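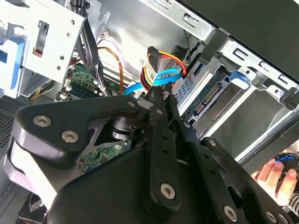
Chapter 14
Fair Play in the Detective Novel

Chapter 13 dealt with the ghost story, where a writer may leave the reader in doubt on the last page and be praised for it. The detective novel is held to a stricter promise. The reader is told, on the jacket or by habit, that every clue needed to name the killer will be on the page before the detective names him. This is called fair play, and a great many critics have taken it at its word.

You should be slower to do so. Ask a room of people who have just finished a mystery whether they could have solved it and most will say they could. Ask them to write down the killer's name two-thirds of the way through, fold the paper and hand it in, and the picture changes. In the reading group set up for this course the folded papers named the vicar, the niece, the doctor and, in one case, a man who had been dead since the opening page.

The chapter does not argue that fair play is a fraud. It asks what the phrase can mean if so few readers win the game it describes, and whether the game was ever meant to be won.

14.1 What counts as a clue?

Our main text is The Lamps at Odport, a harbour mystery of the usual sort. A retired pilot is found drowned in a locked boathouse. The killer is his sister-in-law, and the case against her rests on a remark she makes over breakfast in chapter 2, when she says the tide kept her awake. The tide that night was out. Readers learn this from a timetable pinned up in the post office, mentioned once, in the middle of a long paragraph about stamps.

Admirers call this clueing of a high order. Everything is there, they say, and so it is. The breakfast remark is on the page and so is the timetable.
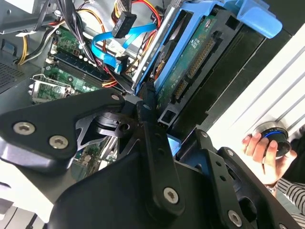 But being on the page is a weak test. A telephone directory has everything on the page as well. Between the remark and the timetable lie a funeral, a quarrel over a will and a very long dinner, and the author has taken care that the reader is looking at the will whenever the tide comes up. If a clue has been placed so that no ordinary reader will notice it, we need a better reason for calling it fair than the fact that it can be found on a second reading.

Some critics reply that the second reading is the point. They picture a reader who turns back, finds the timetable and smiles. Perhaps. Most people who borrow a mystery for a train journey give it back when the train gets in, and I have never seen good evidence that the backward-turning reader exists in large numbers outside essays about detective fiction.

Three terms will be used from here on.

Planted clue: a fact given to the reader before the solution, which the solution later depends on.

Buried clue: a planted clue hidden by its surroundings, as the timetable is hidden by the stamps.

Late clue: a fact the detective knows before the reader does. Late clues are supposed to be against the rules. You will find them in nearly every novel on the reading list – look for the telegram the detective reads and puts in his pocket.

14.2 The case for the defence

The following short essay takes a kinder view than mine. Read it before going on, and mark any sentence where the writer moves from what a book does to what a reader feels. I count several, and I do not think all of them are earned.

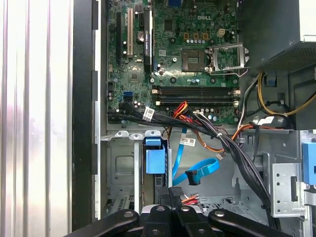
Losing Gladly
By Lefteris Psarras

I have read The Pendow Inheritance four times and was beaten by it the first time. I knew the gardener was lying. I had noticed his gloves. I had an entire theory about the gloves, and it was wrong from end to end, and when the truth came out I felt the kind of pleasure one feels when a good conjuror gives back one's watch.

Nobody at a magic show complains that he had no chance of spotting the trick. He wants to know that there was a trick, done with hands, in front of him. Fair play is the same sort of promise. The author swears that she did it with the materials in view. Whether I catch her at it is my own affair, and I would think less of her if I did.

Notes on the essay

Psarras writes well, and the conjuror is a tempting comparison. It is also a risky one for his side. A conjuror does not claim that the audience could have worked it out. Detective novels make that claim all the time, sometimes in a direct challenge to the reader just before the final chapters. If Psarras is right, the challenge is a piece of stage patter and we should stop treating it as a rule. 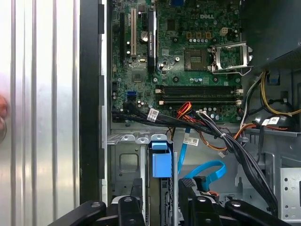 Can a detective novel be unfair and still be good?

Plenty of them are. A book may hold back a telegram or spring a twin on us and still have fine talk, a strong sense of place and a killer worth fearing. Fairness is one virtue among several, and readers forgive its absence more readily than critics do.

14.3 Before you read on

Take any mystery you have not read. Stop when the detective says he knows the answer, and write down the name of your suspect with your reasons. Then finish the book. Keep the paper even if you were right, and look hard at the reasons: a correct name reached by disliking the character does not count as solving anything.

Valter Eide's study of village mysteries, discussed in the next section, rests on readers' own accounts of when they guessed. Bear your paper in mind when you come to it. Eide is a careful writer, but he asked his readers after they had finished.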